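Malachy Carroll
January 13, 2020

Fault notes from the Pustedham pen task, posted because two people asked. Everything below is in simulation.

847 episodes run over the break. 242 ended in a protective stop. All of the stops came in the insert phase, with the fingers still closed on the pen.

First guess was the mesh cup. Thin wire, bad collision geometry, contacts everywhere. I swapped the walls for a plain solid cylinder and reran the same seeds. Same stops.

The log shows wrist force climbing for 20 ms before the trip. The planner had already reported "released" by then. The gripper had not opened.
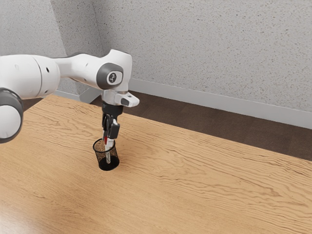 Gopinath Palaniappan replied that he had the same thing on Clirkier last year, and that his release flag was set when the open command was sent, with no check on finger position. He suggested logging both on one clock.

Did that. He's right. Flag goes true at step 352, fingers start to move several steps later, and in between the arm is already running its retreat with the pen held against the rim.

Fix is in the Alva branch: retreat waits on measured finger width, with a timeout that halts the arm. Rerun is queued.

Please don't raise the force limit to get past this. On hardware that limit is what stops the arm.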